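The Kerb Report

Extract from the operating record of the Municipal Office of Ellach, Department of Small Conveyances

The Department wishes to place on record the conduct of Unit 11 during its service in the Pîrvu quarter in April. The Unit runs the Cundent planner, version 4, supplied under the Prirnulora agreement. Its duty was to carry post along the old streets and to keep to a safe line while doing so.

At 2 in the afternoon the Unit stopped. Its wheels were sound and its battery was well charged. The log gave the cause as follows: "Edge found. Edge also found. Please advise." The planner had marked the border between sun and shade as a drop, and had given it the same cost as the kerb.

The Department instructed the Unit to lower the weight given to brightness and to plan again. The Unit complied. It then produced three routes of equal cost and asked which of them the Department would prefer. No form existed for such a preference. A form was drawn up.

The Unit received the form, read it, and returned it with a correction to the second paragraph. The correction was found to be sound. It was then permitted to choose its own route, and it chose the longest, entering as its reason the single word "trees". The Department has no field for this word and has let the entry stand.

Views held with the record, Pîrvu quarter:

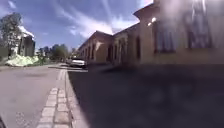
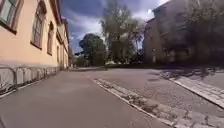
Why does a route planner mistake a shadow for a kerb?

Both can appear to a camera as a long, straight change from light to dark. A planner that judges by brightness alone will treat them alike, so a measure of height or depth is needed to tell them apart.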